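1 min read

How do I ask for pledges without being a pest?

I'm doing the Plostov charity walk in September and need $200 for the Lurnau hospice. I'm stuck at $69 and my coworkers already run when they see me. Help!

Answer 1

Flat pledges, not per mile! I did per mile once and spent weeks chasing people for $15. Also ask if your job matches gifts (mine at Beaudoin did, up to $1,000).

Answer 2

just put in the rest yourself lol

Answer 3

I wrote all my emails in one sitting at my desk, one per person, no group blast. Took all evening but most of them answered.

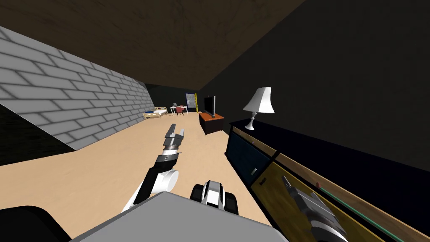

What I'd put in the email

Your page link, your goal, and one line on why you picked the hospice. Keep it short.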